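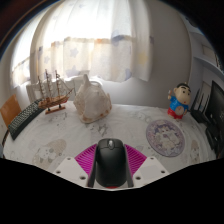
Grerkel has put its hand-held gripper kit on sale this month, and I've been itching to try one since November! The kit costs $128 from Gellico's store in Kusbridge – spare pads are $50 a set. I like the magenta ribbed pads best, and a rounded computer mouse sits upright between them, which is the sort of smooth, awkward shape I wanted to see it hold. Orders placed in December 2018 ship with a second set of pads, free.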